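レストデン大学出版局、翻訳と余白をめぐる論集を刊行　書き込み資料の索引も公開

レストデン大学出版局は8月、文学作品の翻訳と、その過程で原稿や校正刷りに残された書き込みとの関係を扱う論集『余白の読者たち――翻訳草稿と解釈の痕跡』を刊行した。編者は同大学文学研究科で比較文学を担当するタナー・チャン教授。収録論文は14編で、いずれも本書のために書き下ろされたものである。

本書は、同研究科とプレストバーグ文学資料館が共同で進めてきた翻訳草稿調査の成果をまとめたものである。同資料館には、20世紀前半から後半にかけて活動した翻訳者の手稿、校正刷り、書簡、私家版の用語集などが収蔵されている。これまで目録上は「関連資料」として一括されていたものが多く、研究者の利用は限られていた。調査では、このうち58点の草稿を対象として、訳語の変更、行間への注記、欄外の図や記号を一枚ごとに記録し、刊行された訳文との照合を行った。

論集は四部で構成される。第一部「書き込みの類型」では、翻訳草稿に現れる記号や略語の分類が試みられ、訂正を目的とする書き込みと、判断の保留を示す書き込みとを区別する方法が論じられている。第二部「詩の翻訳と音の記録」は、韻律や読み上げの間合いを示すために訳者が用いた独自の表記を取り上げる。第三部「編集者との往復」では、校正の段階で交わされた問いと回答をもとに、訳文の決定に複数の関係者がどのように関与したかが検討される。第四部「挿絵と訳文」には、挿絵の配置や図版の説明文が翻訳に及ぼした影響を扱う3編が収められた。

チャン教授は序論において、翻訳研究が完成した訳文と原文との比較を中心としてきた経緯を整理した上で、採用されなかった訳語にも解釈の記録としての価値を認めるべきであると述べている。また、草稿の書き込みを訳者の意図と直ちに結び付けることには慎重な立場を示し、筆記具の違い、紙の重なり、書簡との対応など、資料の物理的な状態に基づく検証が不可欠であるとしている。

第二部の巻頭に置かれた論文は、同じ詩を三度にわたって訳し直した翻訳者の草稿を追ったものである。初稿では行末の語を原文の順序に合わせる試みが繰り返されているのに対し、第三稿ではその多くが取り消され、句点の位置の調整に書き込みが集中している。論文は、この変化が朗読会のための準備と時期を同じくすることを書簡から示し、訳者の関心が紙面上の対応から声に出したときの区切りへ移ったとみている。 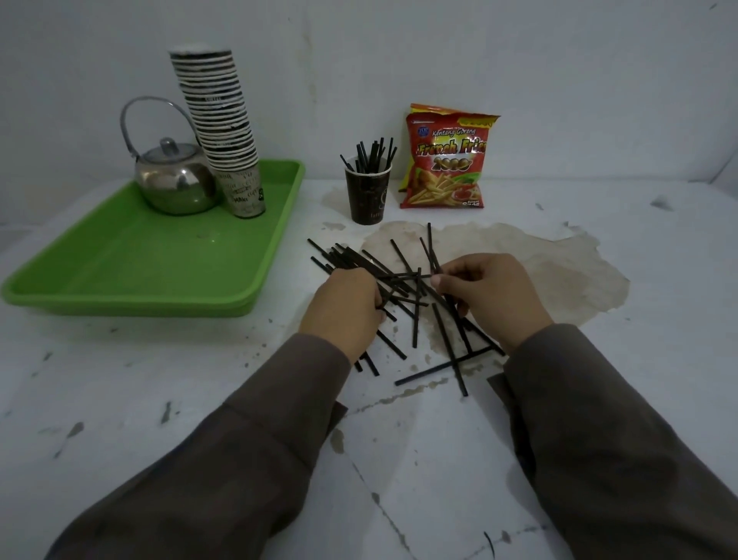 第三部では、出版社エルミナル、ではなくレルゲート書房として知られた版元の校正記録が初めてまとまった形で紹介される。同書房の編集部は、訳者に対する質問を通し番号付きの紙片に記し、回答を得たのちに校正刷りへ貼り付ける方式を採っていた。現存する紙片は3034枚に上り、訳語の選択に関するもののほか、登場人物の呼称の統一、度量衡の換算、章題の長さに関するものなどが含まれる。担当論文は、質問の文面が年代を追って簡略化していく一方、訳者の回答が長文化する傾向を指摘し、編集部と訳者との役割分担に変化があったと論じている。

第四部に収録された論文の一つは、児童向けの海洋冒険物語の翻訳を題材とする。原書の挿絵が訳書では別の章に移されたため、訳者が情景の説明を補い、さらに校正の段階でその一部を削除した経過が、三種の校正刷りの比較によって明らかにされた。挿絵の説明文についても、本文の訳とは異なる文体が選ばれた箇所があり、読者層をめぐる版元の判断との関係が考察されている。

巻末には、用語解説、調査対象資料の一覧、書き込み記号の対照表が付されている。対照表は、翻訳者ごとに異なる略号を共通の項目に整理したもので、今後ほかの機関が所蔵する草稿を調査する際にも利用できるよう、項目の定義と採録の基準が併記された。判読が困難な箇所については、推定による読みと未判読の箇所とを分けて示している。

刊行に合わせ、プレストバーグ文学資料館は、調査の過程で作成した書き込み索引の公開を開始した。索引には1000件の書き込みが採録されており、資料番号、訳者名、作品名、記号の種別から検索することができる。各項目には翻刻と簡潔な注記が付されるが、草稿の画像は、著作権者の許諾が得られた資料に限って掲載される。画像が掲載されていない資料についても、事前に申請すれば同館の閲覧室で原資料を利用できる。

索引の運用は同館資料課が担当し、翻刻の誤りや新たな読みの提案は所定の様式により受け付ける。提案は内容を確認した上で索引に反映され、変更前の読みも履歴として保存される。同館は今後、書簡に含まれる翻訳関連の記述についても索引化を検討するとしている。

本書の刊行を記念する公開講演会は、金曜日の午後6時から同資料館講堂で開催される。チャン教授が「消された訳語を読む」と題して講演し、続いて執筆者による討議が行われる。討議では、草稿資料の公開範囲、存命の翻訳者に対する聞き取りの方法、電子的に作成された原稿の保存などが議題となる予定である。参加費は無料であるが、事前の申し込みを必要とする。講演の記録は、後日、同研究科の紀要に掲載される。

また、講演会の開催に合わせて、閲覧室前の展示コーナーでは、論集で取り上げられた草稿と校正刷りの一部が公開される。資料保存のため展示品は会期の途中で入れ替えられ、展示を終えた資料は点検を経て閲覧に供される。展示解説は館内で配布するほか、同館の受付で郵送を申し込むこともできる。

調査と刊行にあたっては、イノホサ人文学基金の出版助成を受けた。同研究科と資料館は、次の段階として戯曲の翻訳を対象とする調査を計画しており、上演台本への書き込みと、出版された訳文との異同を中心に資料の確認を進めている。

『余白の読者たち――翻訳草稿と解釈の痕跡』は、大学出版局の直販窓口および一般書店で取り扱う。図書館等の機関による購入、書評用見本の請求については、同出版局営業部が受け付けている。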